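Washroom things, Thursday, started after lunch

Carrying on from the bit of paper stuck in the back of this notebook, which I'm now going to throw out because Wekesa can't read it and I barely can either. We're still on the sink set for Modmont: one dish, one block, one cloth, and a tray for the lot to sit on. The cloth is settled (the waffle one, please don't reopen this!) and the tray is Zawadi's. That leaves me with the dish and the block, and I spent most of the afternoon on those.

I did finally get the Kundar box off the top shelf. The label says 536, the order sheet says something else, so I've written 536 on the lid in marker and we'll go by that until Lukumay sends a corrected sheet. There were four dishes in it, and two of them go back because the lip is rough enough to catch a thumbnail. The other two are fine and I've put them in the gray drawer, wrapped.

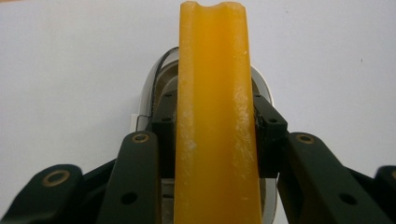 Color has been the sticking point all month, and I keep changing my mind about it. Modmont asked for "honey" and then sent a swatch that was closer to mustard, so who knows. My vote is still for the yellow-orange one. It goes properly golden along one side and gets deeper toward the other, and next to a plain gray dish that little bit of variation looks warm and not at all cheap. I like the groove running lengthwise down the front too, and the shallow notch at the end – it gives your eye something to land on. What I don't like is the white powdery stuff speckled down the right side. I don't know what that is. It could be from the packing, it could be something off my shelf, and I'd want to know before we say yes to a whole carton. Wekesa, if you've seen it on the Lukumay ones as well, write it here, don't just tell me in the hallway.

Things I want to try before the next call:
wipe one with a damp cloth and leave another alone, then put them side by side the next morning
a week on the windowsill to see if the color holds
the tissue wrap against the paper wrap

Then the table. I've moved everything over to the low one with the light wood border and put the blue-gray sheet back on it, and I'd like it to stay that way for a while. The dark cloth made every color look richer than it is, and that's how we ended up arguing over the swatch in September. On the pale sheet the orange looks like itself. Zawadi thinks it's a touch cold and would go for cream. We could try cream! But one change at a time, or I lose track of which thing made the difference. 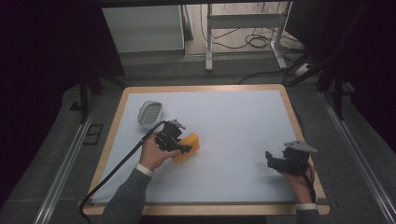

As for the dish, I'm coming around to the small oval one. I was set on a rectangle for ages, so that it would echo the shape of the block, and then I saw drawings of the two together and it was all corners. The oval softens it. Light gray also sits nicely with almost anything people are likely to have around a sink, and the ridges inside should let water get away from underneath, though I haven't poured any through yet and I'm not promising anything. What I do worry about is size. It's a small dish. If the block hangs over the ends we'll have to trim or go up a size, and Kundar wants seven weeks for the bigger one.

Measure both tomorrow with the steel rule, not the tape (the tape has lost its end hook again).

Stokwood called at 4 about the trays. They can do the same pale wood as the sample, oiled, but they want the outside dimensions before they cut anything. So the dish decides the tray, and I need to get on with it. Zawadi has the drawing – please leave the length blank for now.

Also, we're nearly out of tissue. I've put it on the list by the door.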